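Hamus summer pitch night: who won, who's through, what's next

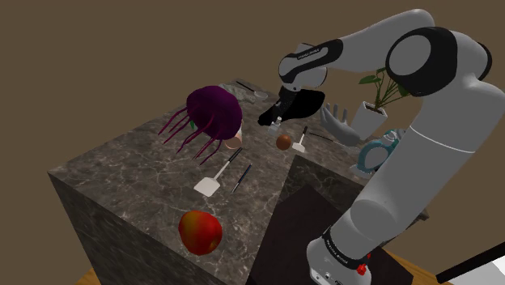 Page last changed: Monday, July 27, 2020

Quick one this time as half of us are still catching up on sleep. The Hamus summer pitch night is done. All online, for obvious reasons, and it held up better than we feared. One dropped call, one cat, a lot of "you're on mute".

84 applications came in, up on last year. We took twelve to the final evening. Each team got six minutes to pitch and four for questions, and the bell was rung without mercy. Sorry to the team with the very long market slide.

The winner

First place went to Tekleab, the invoice people. Small caterers and cleaning firms wait far too long to get paid, and Tekleab chases the money for them — polite reminder first, firmer one later, a phone call from a real person if it drags on. No loans, no factoring. They charge a flat monthly fee and already have 50 paying customers, mostly found by walking down high streets back in March before everything shut.

The judges liked that they'd changed their price twice and could say why. They also liked that Henok Ejigu, who founded it and still does a fair few of the phone calls himself, answered the question on customer losses straight. Eleven had left. He knew the reasons for nine of them.

"I did the books for my uncle's restaurant for six years," he told us afterwards. "Every Friday was the same argument about who hadn't paid. I wanted to stop having the argument."

Tekleab gets the cash prize, desk space for a year once the building is open again, and monthly sessions with a mentor of their choosing.

Runner-up

Civatex. Second-hand school uniform, sorted by school and size, sold through a single site with the schools taking a small cut. Two sisters and a very full garage. They've shifted 958 items since the trial began, and the returns rate is low enough that one judge asked for the number again. Main worry from the panel was storage. The garage won't do for September, and they know it. If anyone reading has a dry unit going cheap on the east side of town, drop us a line and we'll pass it on.

Audience vote

Went to Zeltero, by a mile. A booking tool for village halls. Not the flashiest idea of the evening but clearly a lot of you have tried to hire a village hall. They've got three halls signed up and are looking for more to test it with, free until Christmas. Roughly 200 of you voted, thank you, and apologies to those who got the error page in the first couple of minutes. Fixed now.

Feedback for everyone who applied

Written comments go out by the end of next week, to all applicants and not only the finalists. A few things came up again and again so we'll put them here too:

Say what you sell in the first minute. Several good teams got to minute four before we knew.

Costs. Have some. A forecast with no wages in it will get picked apart.

If you've talked to customers, tell us what they said, including the bad bits. Judges ask anyway.

Practise with a clock. Then practice again with somebody who doesn't like you much.

Autumn programme

Ten weeks, evenings, starts late September. Free to join. Sessions on pricing, first hires, basic contracts, VAT (sorry), and a new one on selling over the phone which Henok has kindly agreed to run. We plan to do the first half online whatever happens, then see. Places are limited and finalists who want one have until the end of August to say so, after that it opens to all.

You don't need a registered company. You do need an idea you can explain and a bit of time each week — five hours is realistic, three is not.

Mentors wanted

We're short on people who know food, retail and anything to do with exporting. An hour a month, by video for now. If you signed up last year and heard nothing, thats our fault, a spreadsheet went missing. Please sign up again.

Odds and ends

The recording of the final goes up once the sound is sorted. Teams five and six are very quiet.

The office phone is still going to voicemail. Email is quicker.

Members whose desk fees were frozen in spring will get a seperate note before anything is charged. Nothing goes out of your account until you've had it and replied.

No newsletter in August. Back in September with dates for the programme and, with luck, an opening day for the building.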